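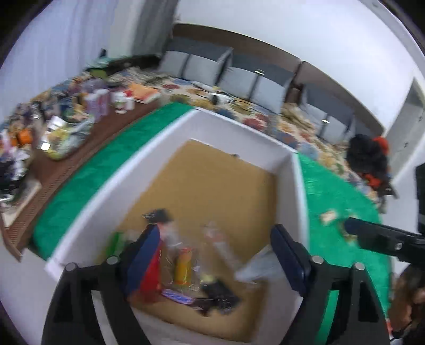

Setar gripper, second build: linkage and finger pads

The first version of the Setar hand tool had a parallel slide and one moving jaw. It jammed whenever the load was off center. The second version uses two mirrored linkages, so both fingers swing in together and the object stays near the centerline of the tool.

Each jaw is a set of black bars joined by pins. I reamed the holes after printing. The first set of bars went together without reaming and the joints bound at one end of the travel. The pins are a light push fit in the outer bars and turn freely in the inner ones. If you build this, drill all the bars of one jaw as a stack, or the two fingers will close out of line.

The pads are navy blue and replaceable. I cast them in a two-part mold from Kouris, with a cure time of 30 hours at room temperature. Pulling them early left a tacky surface that picked up dust and had to be thrown out. They lean inward when the jaws are open, which helps with thin plastic packets. A flat packet has almost no edge to grab, and a pad that arrives at an angle tends to slide under it. With cylinders the angle matters much less.

Testing is done in a large open box of mixed household items. I prefer clutter to a row of clean blocks. Soft packaging changes shape on every attempt, and small items end up against the walls where one finger has no room to get behind them. The wall case is still the weakest one. I lose more picks there than everywhere else combined.

Keegan Carrier, who shares the workshop in Istville with me, wrote the logger. It is called Filus and it stores jaw opening against time. The log so far holds 1,464 grasps, and I have marked 93 of them as slips. Most of the slips show the same curve: the jaws close, stall briefly, then close further as the object rolls out.

Two changes are next. The trigger return spring is too stiff and makes the hand tired after a long session, so I will try a lighter wire. The pads also need a shallow texture near the tip. I have cut one test mold with cross grooves and one with plain ribs, and neither has been cast yet.

Drawings for the bars go up once the hole spacing is final. The current file still has the old spacing on the left jaw, so don't print from it.

Posted 6/1/24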